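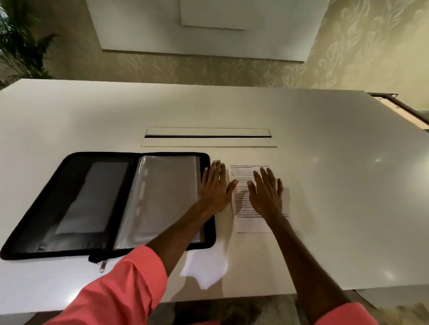 Smoothing out a printed page next to the open portfolio

Can a machine do my filing yet, or am I stuck with it?

I run the front desk for a small office and my least favorite chore is the paper. We have 400 client folders, the zippered kind with clear sleeves inside, and every page has to come out, get flattened, get scanned, and go back in the same sleeve it came from. I did 9 folders last week between phone calls and my eyes were crossing by the end. My boss saw a video of a robot folding towels and now he's asking if we could just buy something. I said I'd look into it (mostly so he'd quit forwarding me videos). We already have a Skivov feeder that came with the office, and it's great on fresh printouts, but it chews anything with a crease. So is there a robot that will open a folder and pull a page out of a sleeve? Or is that still years off? Budget is 900 dollars, and yes, I know how that sounds.

Posted by deskduck, office manager

I'd take the 900 and spend it on a student for the summer. Robots are for car factories.

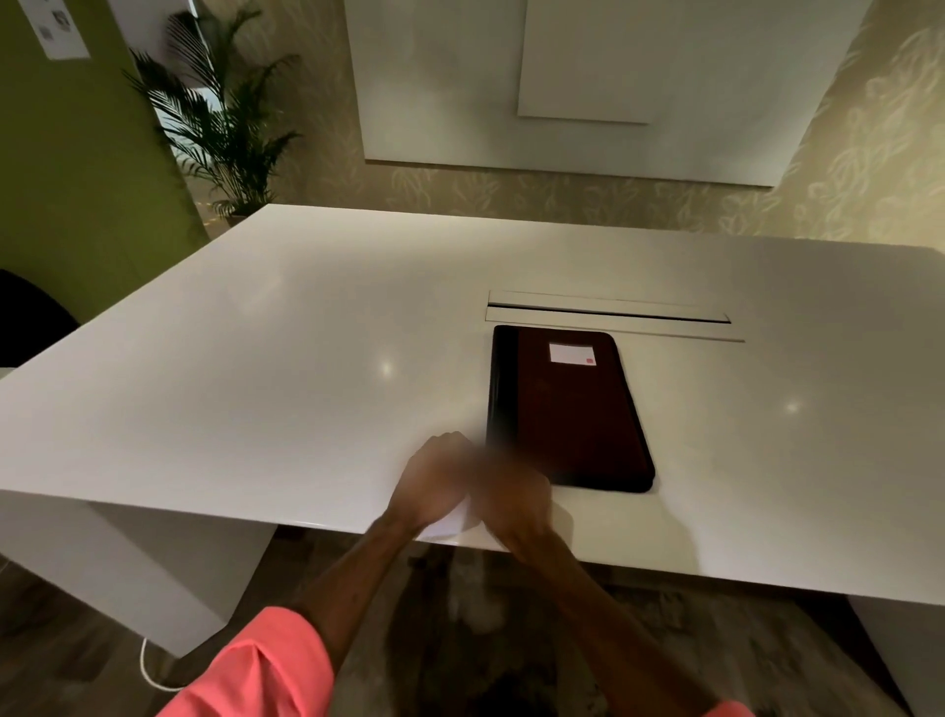

tallpine_mo
Records tech, community member

OK, I'll try to give you a longer one than that, because I did this for a living at Ostitz and we looked hard at automating it.

Scanning itself is solved. Feeders, page detection, straightening, text recognition, naming the files from a heading – all of that runs fine without you. We used a program called Leltodon for the naming part and I hardly ever had to fix it. What isn't solved is everything your hands do before the page gets to the glass. Think about a closed folder lying on a shiny table. You find the zipper, you open it without dumping the contents, you figure out which sleeve has something in it, and then you get a fingertip on one sheet and not the sleeve, and not the two sheets stuck behind it. You don't even think about it! A robot arm has to think about all of it. Clear plastic is awful for cameras, glossy tabletops throw back every ceiling light, and thin paper bends the second you touch it.

We had a demo arm from Penrose for most of August. On loose flat sheets it did okay, slow but okay. With sleeves it would pinch the plastic and the paper together and lift the whole book off the table. I got pretty good at catching it.

What I'd do in your shoes is split the job. Pull all the pages from one folder first, press them flat, put the good ones through the feeder and only do the creased ones by hand. Keep the folder open at your elbow so you know where you are. It went a lot faster for me that way, and it's less boring too – you get a rhythm going. 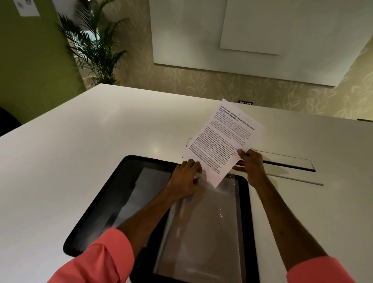
Category: Scanning & Paper Handling

papercut908

Agree with most of the above but I wouldn't bother with the feeder if the pages are old. Flatbed every time. Two hands on the sheet, lower it onto the glass, lid down if you have one, next. I tried letting a little desktop arm do just that one step, glass only, with me handing it pages. It could put a sheet down, sure, but square to the edge? Maybe on a good day. And if the corner had any curl at all it would set the page down on top of the curl and I'd get a nice dark wedge in the scan. I ended up redoing so many that I unplugged the thing and went back to doing it myself with the radio on.

I do think it's coming, by the way. The newer ones with soft fingertips are way better with paper than what I had. But for 900 dollars, no. Get a decent flatbed and a foot pedal so you can start the scan with both hands busy, that's the best money I ever spent on this.

Also check if your boss really needs the pages put back in the sleeves afterward. Mine didn't, and I only found out when I asked.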